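January 3, 2023
Bench notebook, woven ware. Entry by L. Tkachenko

Basket trial for the Pustitz shop counter, first fit check of the year. Question from Zapata was whether the orange-brown rectangular basket can replace the molded tray for loose fruit. The tray is easier to wipe down but sweats underneath, and the apples at the bottom of the stack go soft. Relter quoted 3 weeks on a run of 100, same pattern, no change to the rim.

Setup: white table, basket by itself near the middle, no liner. Overhead lights only. Room at normal temperature, heating on since the morning. 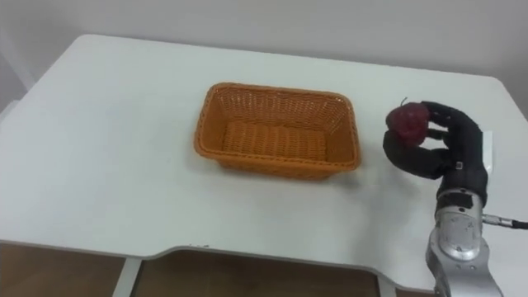 Rim first. Pressed down on each long side with the flat of the hand, then on each short side. Long sides give more, as expected, and come back without a set. The braid runs unbroken around all four rounded corners, so there is no joint to catch a sleeve or a fruit stem. Small gaps show in the weave near the top, mostly close to the corners. Fine for airflow. Not fine for cherries or anything with a thin stalk, and the counter sheet should say so. The coarser strands in the bottom are a separate concern: they stand proud enough to mark a ripe pear, less of a problem for firm apples. Ran a fingertip along the ribs and found one rough end, trimmed it flush with side cutters.

Load: 6 apples in one layer, then a second layer on top. Walls bow outward slightly with two layers. Corners hold. Lifted by the short sides and carried to the door and back, no creak. Lifted by one long side only, the basket twists and the load shifts to the low corner. Staff will do this whatever the card says, so two layers is the limit.

Emptied it and put it back on the table for the clearance check. 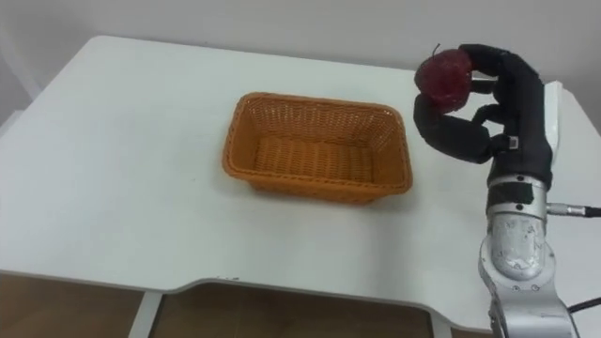 Flared sides mean the footprint on the counter is smaller than the opening, and the Vastura shelf drawing was made from the base dimension. Two baskets side by side will touch at the rim well before the bases meet. Drawing needs to be redone from the rim. I have asked for the shelf to be held until then.

Cleaning: dry brush gets crumbs out of the floor weave if worked along the ribs. Across the ribs it packs them in. Damp cloth on the rim leaves lint in the braid. Try a nylon brush next time.

Open items:
Liner, thin felt or none. Felt covers the bottom strands but blocks the airflow we wanted.
Repeat the twist test after a month of counter use.
Ask Relter if the strand ends can be tucked to the outside.
Cost at 3,000 pieces, for the June order.

Basket is on the top shelf, tagged, side cutters back in the drawer.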